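Rudton Community Help: Home and Household
Laundry and Linens

Removing a musty odor from stored cotton clothing and bed linens

Posted by Ehab Mansour, 12/28/22

I am requesting guidance on a matter that has affected my household since we returned to the apartment we keep on Miranda Street. Before leaving in June, we placed our cotton clothing and a set of cream bed linens in lidded plastic bins and stored them in a hall closet against an exterior wall. On opening the bins, we found that every item carried a stale, damp odor. There is no visible mold or spotting on any of the fabric.

I have washed the contents of the first bin 2 times on the warm setting with Jastora liquid detergent, in the amount stated on the bottle. The odor is faint when the items leave the washer and becomes noticeable again after a night in the drawer. The T-shirts are the worst affected. The sheets have improved somewhat.
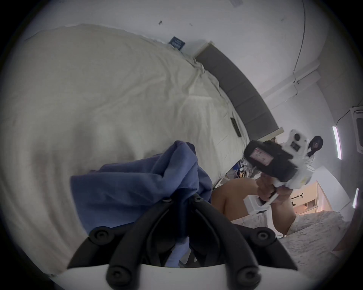
The washer is a front-loading model that came with the apartment, and I have no record of its maintenance. The dryer is shared with the other tenants on our floor and is limited to one cycle per household per day, so most of our laundry is finished on a rack in the bathroom. That room has no window.

I would appreciate advice on the following points. Should the items be soaked before washing, and in what? Is the fault likely to lie with the washer? May the same bins be used again? I would prefer to avoid chlorine bleach, as several of the garments are dyed.

Shiuli Pathirana
Member, Laundry and Linens section

Thank you for the complete account. The repeated return of the odor after drying suggests that residue remains in the fibers, that the washer is adding to the problem, or both. I recommend attending to the washer first.

Run the empty machine on its hottest cycle with a washer cleaning product. Wipe the rubber door gasket, including the inner fold, and clean the drain filter if the manual permits the user to open it. Leave the door ajar between loads.

For the clothing, fill a tub with cool water and add plain white vinegar at a ratio of 1 part vinegar to 4 parts water. Submerge the garments for one hour, then rinse them thoroughly. Do not combine vinegar with bleach at any stage, including in the washer dispenser. Wash the garments afterward on the warmest setting permitted by the care label, using slightly less detergent than before and an extra rinse. Excess detergent holds odor, particularly in a high-efficiency machine. 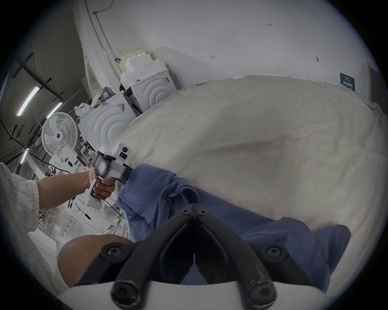 Blue fabric on a pale beige sheet.

Wash sheets separately from clothing. A large sheet tends to wrap around smaller articles during the cycle, and neither is rinsed well as a result. The load should fill no more than three-quarters of the drum.

Drying deserves equal attention. A bathroom without a window is a poor location for a rack unless the exhaust fan runs the entire time. If a bedroom is available, place the rack there with a fan directed at it and the door open. Seams and hems are the last parts to dry. Check them by hand before putting anything away, and leave the garment out for a further period if there is any doubt.
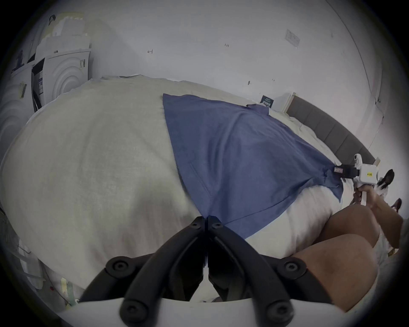 Blue T-shirt spread out on the bed, hem and seam visible.

With respect to the bins, wash them with dish soap and hot water, dry them fully with the lids off, and keep them away from the exterior wall. For storage of several months, a breathable cotton bag is preferable. Should you continue with the bins, moisture-absorbing packets are inexpensive and should be replaced according to their label.

Please report the closet wall to the building management if it feels cool or damp to the touch.

clundix522
Member

I agree with most of the above but would not bother with vinegar. My household uses an oxygen-based powder, which is generally suitable for colored cotton, though the label should be consulted. Dissolve it in warm water and leave the clothing overnight. Our towels had the same odor for a long time and one soak resolved it.

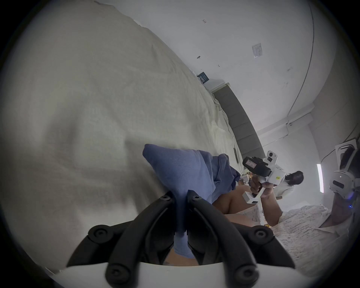
The duvet should also be considered. If it was stored in the same closet, clean sheets placed over it will take on the odor again, and the washing will have been wasted. Many duvets do not fit a household washer. A laundromat with a large-capacity machine can wash and dry one in an afternoon, and the dryer there should be run until the filling has no cool or heavy spots.

Also check the dresser drawers. Ours were the source on one occasion.

Ehab Mansour

I am grateful to both members. The washer gasket was in poor condition and has now been cleaned. I will proceed with the vinegar soak for the T-shirts and try the powder on the sheets. The management office has been notified regarding the wall.

This topic has 11 followers. Replies remain open to registered members.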